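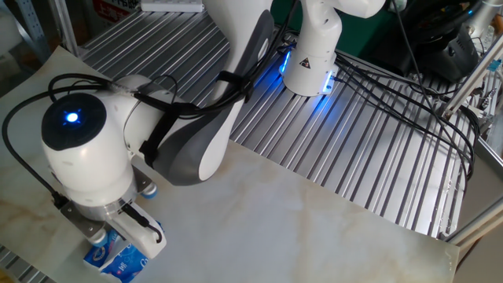
Packing Bench Technician (Sample Orders), Jerex
Location: Punley
Contract: fixed term, 2 positions
Reference: 574

Jerex handles small-lot packing of dry and shelf-stable goods in cartons and pouches. The sample order room fills mixed orders for the Kimico and Fu accounts. We are hiring bench technicians for the day shift.

Duties
Pick cartons and pouches from the stock shelf against the order sheet.
Check each pack for open seams, crushed corners and unreadable lot codes. A creased pack with an intact seal is accepted. A pack with a split seal goes in the reject bin with a tag.
Place packs in the shipping box with the printed face up, heaviest items at the bottom. Pouches go in last.
Weigh the closed box, print the label and enter the weight on the order sheet.
Wipe down the bench boards at the start and end of the shift. Use only the cleaner supplied. Do not cut on the boards.
Keep the slots of the aluminum table free of tape, film and paper scraps.

Requirements
Able to stand for most of the shift and lift a full shipping box to bench height.
Able to read small print on packaging, with glasses if needed.
Basic use of a floor scale and a label printer. Training is given on the order entry screen.
Previous packing, stockroom or grocery work is useful but not required.

Hours and terms
Monday to Friday, day shift, with a paid break. The contract runs for 6 months and starts in February. It can be extended once. Gloves, safety glasses and a work coat are supplied. Closed-toe shoes are required and are not supplied. Long hair must be tied back and loose sleeves are not allowed at the bench.

How to apply
Send a resume and a short note on your availability to the Jerex hiring desk in Punley, quoting the reference above. Applications close Thu 29 October. Selected applicants will be asked to complete a paid bench trial of 2 hours, packing from a standard order sheet. Travel costs are not covered.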